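The Year I Finally Learned to Eat Breakfast

March 29, 2023

For most of my grown-up life I did not eat breakfast. I drank coffee standing up, I drove to work, and by ten thirty I was eating crackers out of my desk drawer and being short with people who didn't deserve it (sorry, Thabiso). My mother used to say I'd grow into mornings, and I suppose I have, only it took me until last July.

It started when I switched to the early shift and my friend Annatjie told me, very kindly, that I looked terrible. She gets up at 5 every day of her life and sits down to eat like a person in a hotel. I told her I didn't have time. She said I had time to look at my phone in bed, and well, there wasn't much I could say to that.
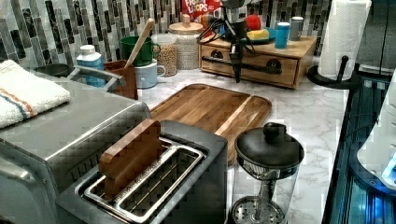

So I began small, with one slice of toast and peanut butter, sitting down, no phone. It felt silly for the first week or so. Then I started looking forward to it, and after that I got a little carried away – I tried overnight oats (too cold for me), I tried eggs, and I had a long spell of sliced pears with cottage cheese that my sister still teases me about.

What surprised me most was how much I liked the quiet. Our street is noisy from 7 on, with the school traffic and the neighbor's old truck, but before that it's mostly birds and the refrigerator humming along. I do some of my best thinking then, or at least my calmest.
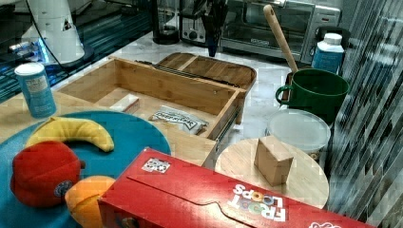 On Saturdays I let the rules go completely. When we were kids, Saturday meant sweet cereal in front of cartoons, and I don't see why that should stop just because I have a mortgage now. Siyabonga came to stay in the winter and we sat up half the morning in our socks, having seconds and then thirds, and talking about our grandmother's porridge, which neither of us has ever managed to make right. She used a pinch of something and took it with her. I've guessed nutmeg and he swears it was cardamom.

If any of my cousins are reading this and know the answer, please write to me! I'll be up early.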